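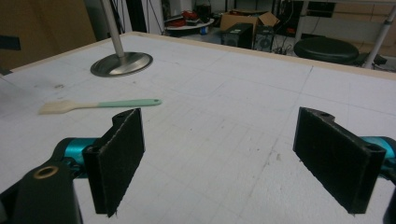 Kettani Shared Workrooms
Frequently asked questions

Last changed: Jun 30, 2022

These are the questions we receive most often by mail and at the front desk. If your question is missing, please write to Zineb Lahlou at the desk and she will answer you, normally on the next working day.

Booking and keys

How do I book a table?
You book on the web page with your member number. Choose the room first, then the table, then the hours. The shortest booking is two hours. You get a mail with a door code, and the code works from ten minutes before your time until ten minutes after it.

I did not get the mail with the code. What now?
Please look in the spam folder first. Members with a work address have this problem more often than others. If the mail is not there, call the desk and we read the code to you. We cannot send it by text message.

Can I book the same table every week?
Yes, for up to eight weeks in one time. After that you must book again, so that other members also have a chance for the evening hours. The tables in the Zuvov room are the most wanted and we ask you to take only one fixed evening there.

What happens if I cancel?
Until the day before, you pay nothing. On the same day you pay half. If you do not come and do not cancel, you pay the full price.

May I bring another person?
One guest per booking is free. The guest signs the paper at the entrance. For two or more guests you need a group booking, and this must be made by Hazem Salem, who plans the rooms.

Membership and prices

What kinds of membership do you have?
There is a day card, a monthly membership and a yearly membership. The day card is for one room only. With the monthly and yearly ones you can use all rooms, also the Pririk room on the upper floor, but not the storage.

Is there a lower price for students?
Yes, with a valid student card. You show it one time when you sign up and then again each April. If we do not see the card in April, the price changes to the normal one from the next month.

Can I pause my membership?
The yearly membership can be paused one time per year, for one or two months. The monthly membership cannot be paused, but you can stop it and start again without a fee.

How large is the house?
The rented area is 800 square meters on two floors. We had 300 square meters when we opened, so some older members still say "the new part" when they mean the ground floor.

Tables and materials

Can I paint, glue or cut on the tables?
You can glue and paint if you cover the table first. Cutting is allowed only on a cutting mat. Mats are in the low cupboard in each room, and we ask you to put them back flat, as they bend when they stand.

How do I clean the table after use?
With warm water and a little dish soap. Please do not use acetone or scouring powder. Dried white glue comes off best if you lay a wet cloth on it for some minutes. For ink, ask at the desk for the cleaner, because it must not be used without gloves.

I have damaged something. Must I pay?
Please tell us, this is the most important. Small scratches are normal and cost nothing. For bigger damage Bent Dalsgaard looks at it with you and you agree on the cost together. It has never been more than the deposit.

Can I leave my work to dry overnight?
On the drying shelf, yes, with your name and the date on a paper. After three days we move it to a box in the hall. On the tables nothing can stay.

Storage

How much can I store?
One locker belongs to each yearly membership. Extra shelves can be rented in the cellar, but at the moment there is a waiting list. You can ask Zineb for your number on it.

What may I not store?
Spray cans, solvents, food and everything with a strong smell. Clay must be in a closed box.

Access and transport

Is there an elevator?
Yes, from the yard side. The door is heavy, so please ring the bell if you need help with it.

Where can I park?
In the yard for loading only, for twenty minutes. Bicycles go under the roof to the left of the gate.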